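Section 6: Recording attendance and opinions at a public budget dialogue

This section covers the Iditz registration module as used by Skillport for town meetings on local services spending. It assumes you have a venue, a moderator and a budget summary short enough to be read by the living.

1. Sign in to Iditz and open Events, then New Dialogue. Enter the venue as it appears on the invitation. The Brunville hall has been entered four different ways, and the reports treat it as four different halls.

2. Set the seat limit. The default is 50. If you leave it there and invite 600 people, Iditz will send very polite refusals to most of your town. 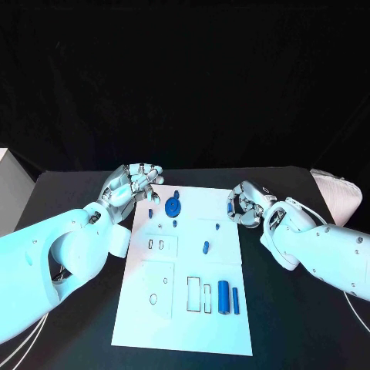
3. Choose a question set. "Health and Schools" is the standard one. Anoma Bandara's longer version runs to 152 questions and is kept for reference only.

Caution: Once the first response is saved, the question set is locked. Spelling mistakes become history.

4. Assign roles. Each dialogue needs a moderator, a note taker and a timekeeper. The timekeeper should be someone willing to interrupt an elected official. 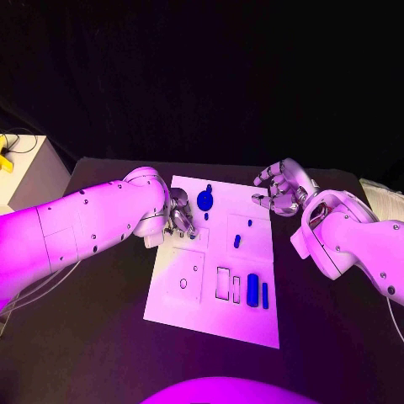
5. Print the paper response forms and set out one table for them. Participants who prefer paper tend to fill in the whole page, including the part marked "office use." Lay each form flat before entering it, and keep a finger on the upper-left corner, much as the metallic hand is lowered onto that corner of the white board in the photo. The form number is printed there, and you will need it twice.

6. When the closing remarks begin, select Close Responses. Do not wait for them to end.
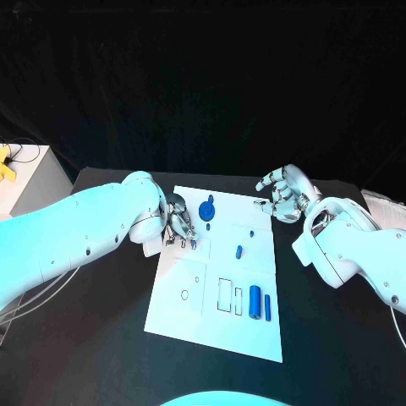 7. Export the summary. Send one copy to Dilruba Paul for the district file and one to the moderator.

Note: Comments longer than the box are moved to an annex. In September the annex was longer than the budget. If yours will not open, split it by topic and export again.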